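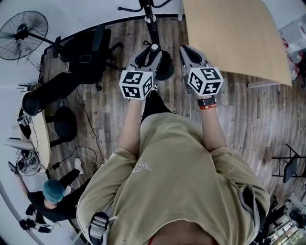 Ticket 3504, booking page, Plarano rental office. Calendar sync died again Wed morning, double bookings on the two upstairs units. Guest in the back unit says the coat stand, black one with the round base, rocks on the wood floor, so I've put that in as a separate job. This ticket is sync only pls.

Status: open
Reported by: Huguette Maillard
Assigned: Apolline Besson

8:40 Huguette: June dates show free on our page but taken on Harnuda. Two people paid for the same weekend. One refunded, one still waiting on us.

9:05 Logged in. Last good sync 2:10 am. After that every pull fails with "feed too large". Feed is 1000 lines, limit on our plan is 700. Why is it 1000, we have four units.

9:20 Old cancelled bookings never got cleared out. Goes back years. Exported a copy first, saved in the shared folder under Sekham.

9:45 Deleted cancelled rows. Sync ran, got to 97 percent, stopped. Tried again, same spot.

10:10 One booking with no checkout date, entered by hand. Name field says Schwaiger, nothing else. Huguette do you know this one??

10:25 Huguette: yes its a long stay, he leaves when the roof is done. Put end of month.

10:30 Done. Sync finished, both calendars match. Checked all units by hand against the paper diary.

11:15 Still matching. Blocked the doubled weekend so noone else can grab it.

To do: second refund (Huguette). Auto delete for cancelled rows, setting is there but greyed out, asked support for it. Leaving open till they reply.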